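Garra de dedo fino ou de dedo largo para pegar cestinha vazada?
Emerson Bittencourt, 2/7/18

Pessoal, estou montando uma bancada com dois braços para separar peça pequena em caixas plásticas e empaquei na escolha da garra. Testei a Plinamus (dedo largo, com borracha) e a Fluratberg (dedo fininho, sem nada na ponta). Com a larga eu pego bem as peças, mas ela não entra nos furos da cestinha e acaba empurrando tudo pro lado. Com a fina entra que é uma beleza, só que a peça gira na hora de levantar! Alguém já comparou as duas? E vale a pena usar uma de cada, ou o controlador se perde?

Kimie Ishida

Oi, Emerson! Passei por isso em novembro, na oficina de Hendville. Fiquei com a fina nos dois lados e colei uma tirinha de silicone por dentro do dedo (cola de contato mesmo, nada chique). Parou de girar quase tudo. Para a cestinha, eu pego pela borda de cima e venho bem devagar, porque se o dedo encosta torto ela roda na mesa. Uma de cada eu tentei e me arrependi: são duas calibrações e toda vez eu trocava os arquivos.

Ah, e olha a folga do cabo no punho com o braço todo esticado. O meu enroscou na borda da caixa e levei uma tarde para entender por que o braço parava.

Musyoka Muriithi

compra a Åberg e esquece

Anselmo Robles

A Åberg é boa, mas pesa, e em braço leve o punho cai um pouquinho. Eu iria na dica da Kimie. No meu teste longo foram 1.457 ciclos com a fina e silicone, e só precisei trocar a tira no final. Deixo uma foto da bancada, que talvez ajude a pensar na posição das caixas (eu gosto delas no fundo, lado a lado).

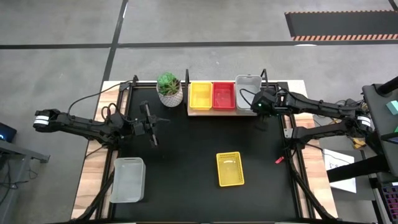 Bancada com os dois braços e as caixas no suporte do fundo. Foto: Anselmo Robles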